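Odds-and-ends box

An odds-and-ends box (also called a catch-all box, or in some families simply "the white box") is an open container used to gather small household belongings that have no drawer of their own. Typical contents are hair clips, rolls of tape, cords, coasters, pens, half-finished crafts and sample-size toiletries, and most homes seem to grow at least one without ever quite meaning to.

Sorting usually begins on a bed, where a sheet makes a soft surface and little things don't roll very far.

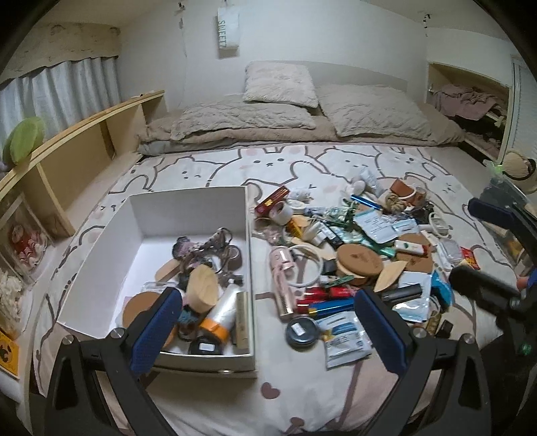
Writers on housekeeping generally describe two ways of going about it. In the first, everything is tipped out and put back piece by piece. In the second, favored by Josiane Texier in her household column, the owner picks from the heap a few things at a time and lets the box fill slowly – a gentler method, she felt, for anyone who gets attached to old ribbons and spare cork.

Crochet pieces, hair claws and other things that snag are best laid in last, or tucked into a pouch of their own.
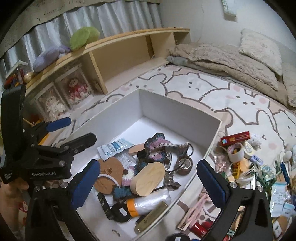 Plain cardboard remains the usual choice, though Skovska sells a lidded version in 13 sizes. Yamuna Pinto, who surveyed 109 households, found that most boxes were sorted again by May, often on a rainy afternoon and with a good deal of reminiscing along the way.

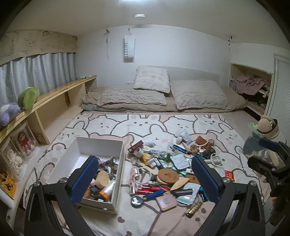
Should creams and cosmetics share a box with cords and tape?
They can for a short while, but jars and tubes may leak, so a small zip bag or a separate tray is kinder to everything else.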